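We use cookies to keep you signed in and to remember your display settings. By continuing to browse you agree to this. Accept / Manage settings

Replacing the CPU in an old workstation -- clean off the old paste first or pull the chip first?

gcl_bench
I have a used workstation that I want to put a faster chip in. It came out of an office that was clearing its shelves and it has been fine for drafting work, but renders are slow. The heatsink comes off easily. What I can't get a straight answer on is whether to clean the old paste while the chip is still sitting in the socket, or release the lever, lift the chip out and clean it on the desk. The guide that came with my paste (Prurnivent, the small tube) says to clean in place. A guy at work says never do that.

Also, does the new chip need a BIOS update before it goes in? The seller says the board supports it.

oldtower32
BIOS first, always, with the old chip still in. If the board doesn't know the new one you get a black screen and you have to put everything back to fix it. Check the version on the setup screen against the support list for your exact board. Sellers say all kinds of things.

For the paste, clean it in place with the lever closed. The chip is held down and can't slide, and the frame keeps your fingers off the pins.

Marrow_K
I disagree on cleaning in place. If the paste is the thin runny kind, it goes over the side of the chip when you wipe and then it's in the socket. Getting paste out from between pins is a miserable job. I take the chip out by the edges, flat on a lint-free cloth, and clean it there with alcohol.

oldtower32
If it's running off the side you used too much alcohol. Damp cloth, wipe toward the middle. I've done it this way for 15 years and never had paste in a socket.

Marrow_K
Fine for you. The person asking has never done one.

gcl_bench
Correct, I have never done one. The old paste on mine looks dry, more like chalk than grease, if that changes anything.

tallidier_fan
Dry paste is easier either way. Run the machine for 15 minutes before you shut it down so the heatsink comes off without a fight, and twist it a little before you lift. If you pull it straight up on a socket without a load frame the chip can come up with it. You have a frame so it's less of a worry.

I use the Tallidier wipes. They cost more than a bottle of alcohol and a cloth and they do the same thing, but I like them.

lkramer
Luuk Kramer here, I do repairs (Kramer, the shop, if anyone on here has been in). Both ways work. What I see come in damaged is almost always from the step after that. People hold the new chip at an angle, let one corner down first and then nudge it across to line it up. The pins bend and the board is done. Line up the notches or the corner mark before you get close, then lower it level and let go. No pushing. If it doesn't sit flat by its own weight, lift it and look again.

Leave the plastic cover off the socket for as little time as you can, and put it on the old board if you're sending one back.

gcl_bench
That helps. Is there a part of the frame I should be holding open, or does it stay up by itself?

lkramer
Depends on the socket. On most of them the frame stays up once it's past vertical. If yours has two levers there is an order to them, and it's usually printed on the frame.

Two from a workstation board, paste on the chip in the first one, bare chip over the socket in the second: 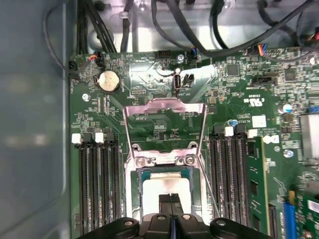
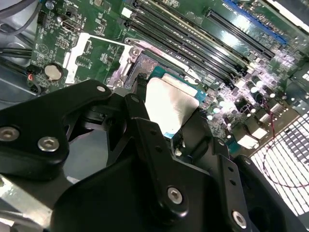
Take the memory out if your hands are big. You can do it with the sticks in, but you'll be working between them. And write down which slots they were in. Four sticks in the wrong slots will boot on some boards and run slow, and you'll blame the new chip.

Marrow_K
Agree with all of that. I'd still clean it on the desk.

oldtower32
And I still wouldn't.

gcl_bench
I'm going to do the BIOS tonight and the chip when the new paste gets here. The Prurnivent tube was open when I bought it so I don't trust it. I ordered a Drorkedmont one.

tallidier_fan
Drorkedmont is thick. Warm the tube in your hand for a few minutes. A blob the size of a pea in the middle, don't spread it, let the heatsink do that.

oldtower32
On a big workstation chip I'd do an X. A pea doesn't get to the corners.

lkramer
X for the big ones, yes. Tighten the heatsink screws a little at a time, corner to opposite corner.

gcl_bench
BIOS is updated, no problems. My render score before the swap is 2,365, so I'll have something to compare against. Signed, Godelieve Claeys, who is now reading about thermal paste at midnight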